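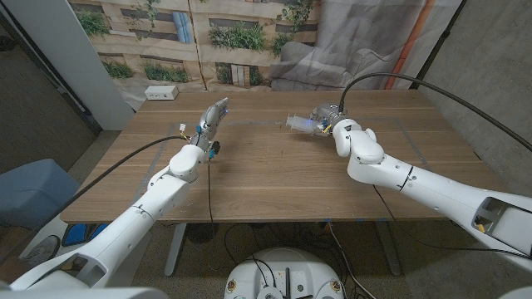 Figure 4. Head-camera view of the workcell, with both arms reaching toward the taped work area.

4.2 Pretraining on Unlabeled Reaching

We were delighted by how far plain, unlabeled motion could carry the policy. Following the play-data recipe of Giannakopoulos, we first trained Hidix on 4000 short clips of two-arm motion with no task labels at all, then fine-tuned it on 949 labeled handovers. The head-camera stream (Figure 4) was the only visual input in both stages. We dropped the wrist views after early tests in July, when they made training slower and gave us nothing back.

The gain shows up most clearly in the approach phase. Without pretraining, the arms tend to stall just before they meet, each one waiting for the other to commit. With it, they close the gap in one smooth motion, and the stalls all but vanish! Fine-tuning also settles much sooner: the pretrained model needs up to 3000 steps, and the loss curves from our 2 random seeds lie almost on top of each other.

We kept the tape outline on the tabletop for every run, so that start positions could be reset by eye. Thanasis Athanasiadis suggested shifting the start poses outside the outline as a harder test, and the pretrained model still recovers from most of them. The Skustik baseline, trained on the same handovers, rarely does. We look at those failures in Section 4.3.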